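Can a robot arm clear a kitchen table yet, or should I keep doing it?

posted by crumbtray_19

My kids have stopped clearing the table, so I've been pricing arms. There's a secondhand one in Bimdale for $3000, and the seller says it "does dishes." My needs are modest: bowls to the sink, pan to the stove, toaster left alone. Has anyone gotten real work out of one of these at home?

2 replies

pedska_refugee

Depends what you mean by work. I spent a winter teaching one to move bowls. Bowls are a decent first job because there's a rim to pinch. A tipped bowl is harder than a flat one, and a lidded saucepan with a long handle is a whole other hobby. Mine took 220 tries before it would put a bowl where I wanted it, and then I moved the lamp and it forgot everything.

The table is the easy part to set up. Tape, a toaster, a couple of bowls, a blue-handled pan, and the arm going for the green one:
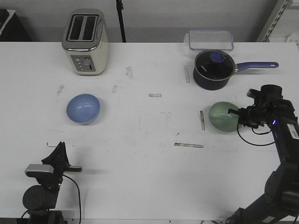
What I'd check before paying the Bimdale guy

Ask him to run it with your bowls, on a table it hasn't met. If he says it needs "a quick retrain," go home. Ask what it does when it misses, too. Mine used to close on thin air and carry that to the sink with great care.

Also, it doesn't wash anything. You'll still be standing there with a sponge.

brastinow_bob

my brother in law has one and it's fine. loud. get the extended warranty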